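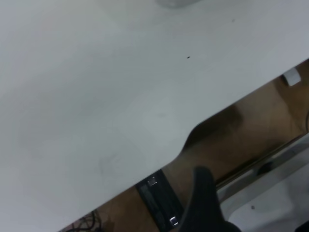

Rolwood Robotics Teaching Group – Department of Mechanical Engineering

Week 6 handout: learning from wrist views
Instructor: Leilani Doucet

Last week we trained a policy on a fixed overhead camera. This week the only input is the wrist camera. Note how much of the view is plain tabletop, and that the gripper finger at the bottom is out of focus. The policy has to learn when to ignore both.

Data. The Iria set has 2,000 demonstrations. After we dropped runs with missing joint readings, 1,511 were left. Hold out 200 of these for testing and do not touch them until the end.

Method. Each image goes through a small encoder. The output is joined with the joint angles and passed to a network that predicts the next eight actions. The arm carries out the first four, then predicts again.

Result to discuss. Cropping out the finger made grasping worse – the network seems to use it as a reference for distance. Random shifts in brightness helped on pale surfaces and made little difference elsewhere.

For lab
Train once with the crop and once without. Keep the seed the same.
Plot test error against training steps for both.
Write a paragraph on where the two curves separate.

Reading: Hesta notes, sections 3 and 4. Section 5 is optional.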